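4.2 Patchiness in the Gonham lawns

We were delighted by how much the Gonham plots had to tell us! Of the 123 lawns in the survey, more than 15 showed clover spreading outward from the shaded side, and the pattern held up in both soil types. Watering was kept the same on all plots until July, so shade and mowing height are the best candidates left. Lawns cut at six centimeters kept their moss in small islands, while those cut at four lost most of it (see Section 5 for the soil cores). 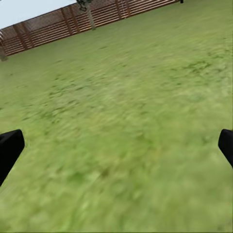 Figure 6. Uneven green in turf, computer rendering.

Color turned out to be a wonderfully rich measure. Our scorers rated each lawn for evenness before looking at any plant counts, and the two agreed closely. Mottling of the kind in Figure 6, with darker blotches scattered over a yellow-green lawn, would score as "uneven" on our scale. The Cantero plots were scored in the same way.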